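Speaker notes: the Ammont button fault
Session 4, afternoon, 20 minutes plus questions

Slide 1. Title
Say who we are. The Wiltine cell is two arms and one task board. Skip the funding slide if the morning has run over.

Slide 2. What the task is
Press a coloured push button, set a toggle switch, turn the knob, move a patch cable. Each run is one operation picked from a list by Nisbet, our scheduler. Stress that the two arms share one bench and one stop circuit. This matters on slide 5.

Slide 3. The fault
In March the left arm began to press and not let go. The gripper reached the button, the controller logged contact, and the retract command was never sent. Force on the tool rose until the drive limit tripped. We had 148 of these trips in 2,759 runs. Pause here. People will want to work out the rate for themselves.

Slide 4. First wrong answer
We blamed the force sensor and changed it. Trips carried on at the same rate. Say this plainly and do not linger on it. The old sensor tested fine on the bench afterwards.

Slide 5. What was really happening
Ammont, the motion layer, waits for a "settled" flag before it retracts. The flag clears if either arm reports motion. When the right arm was hovering, its hold loop hunted by a small amount, enough to count as motion. The left arm therefore waited, and while it waited the position loop kept pushing down. Show the two traces together. Point at the gap between contact and trip, about 200 ms.

Slide 6. Why it is a safety matter
The drive limit is there to protect the gearbox. It was never meant to be the normal way out of a press. With a hand on the board, that limit is too high. We stopped all hands-in work until the fix was in.

Slide 7. The cell

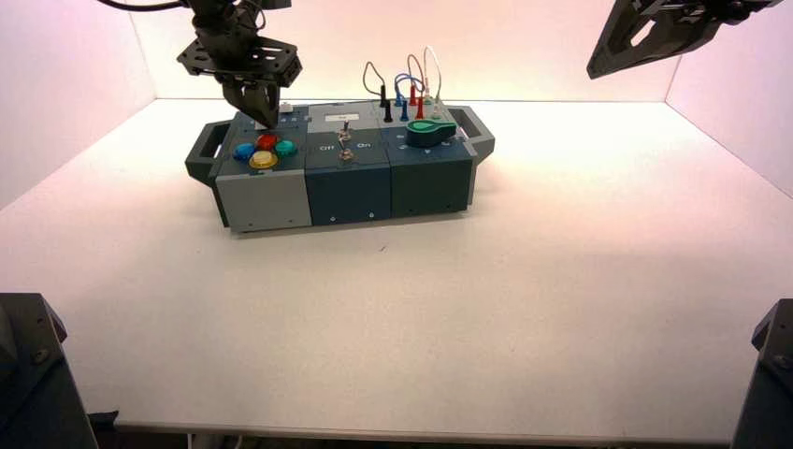
Why not just lower the drive limit?
The arm needs that torque to pull a patch plug, so a lower limit would trip on good runs.

Slide 8. The fix
Each arm now has its own settled flag. Retract has a timeout that does not depend on any flag. On timeout the arm backs off along its approach line, then reports. Lula, the log checker, marks every timeout for review. After the change: 3,219 runs, no drive trips on a press.

Slide 9. Still open
The hold loop still hunts. We have not retuned it. The stop circuit is still shared, so a fault on one arm halts both. Take questions, and leave the traces from slide 5 on screen.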